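Dinanell Storage, Unit 9 — walk-through checklist, February

Exits and doors
Rear exit — OK, opens clean. Bar a little stiff.
Side door — FAIL. Closer arm loose, door slams. Tóth quoted 415 for a new one, waiting on approval.
Exit sign over stairs — OK on battery test.

Fire
Extinguishers — all tagged, gauges in green. One by the office is behind boxes again. Move the boxes.
Smoke heads — OK. Fumeo panel showed no faults. Log sheet is full, need a new pad.
Sprinkler clearance — FAIL in row 2, stacked too high. Told day shift.

Walls and floor
Floor — dark paint holding up, no trip edges. Tape lines worn at the loading end, redo before Saturday.
Walls — pass with comment. Scuff marks across the grey paint, surface only, no action besides a wipe down. Check again next walk.
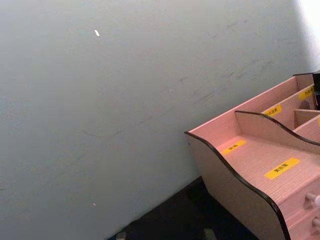 Racking and loads
Load signs — 2,000 lb posted on all bays but one. Replacment sign ordered from Skikgate.
Uprights — one dented, low down. Under the limit but mark it.
Beam pins — OK, all in.

Electrical
Panel clear — OK, 3 ft kept.
Cords — FAIL. Extension cord run under mat at packing bench, take it out today.
200 amp disconnect — label faded, can't read it from the isle. Reprint.

Recheck the fails Saturday, 7 am, before the truck gets in.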